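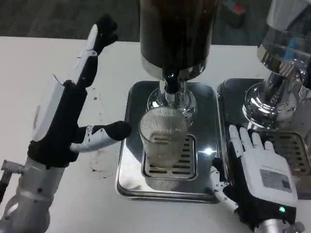 Breakfast hours at the Lirninlow guest house change in February. The room will open at 6:30 in the morning and the last plates go out at 10. Guests who leave earlier for the Skullau ferry can ask at the desk the night before for a packed breakfast. It comes with a roll, a boiled egg, fruit and a small carton of milk.

Rania Zoubi has taken over the kitchen and has made a few changes to the menu. Oatmeal is now served every day, and the flat bread comes from the Atallah bakery on the harbor road. The waffle iron is gone. It took too long and the line went out the door — we had plenty of notes about that.

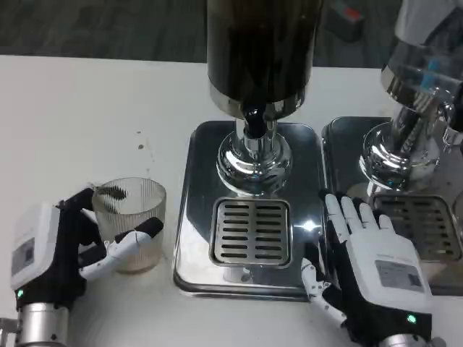 Juice and cold drinks are still included in the room price. Coffee is too, but espresso is charged at the desk. If you need oat milk or gluten-free bread, please write it on your booking form, as the shop in the village does not always have them.

The dining room seats 40. Groups of more than 10 should pick a time when they check in, and we will keep tables together for them until 20 minutes past that time.
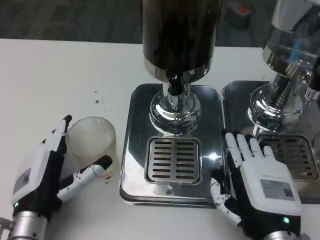

Parking is unchanged. The lower lot is for guests and the upper lot belongs to the church. Please do not leave cars in the upper lot overnight, even in the off season. 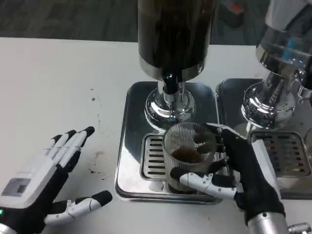

The stairs from the lower lot are being repaired and will be closed for most of the month. Use the ramp on the east side — it is lit until midnight. Bags can be dropped at the front door before you park.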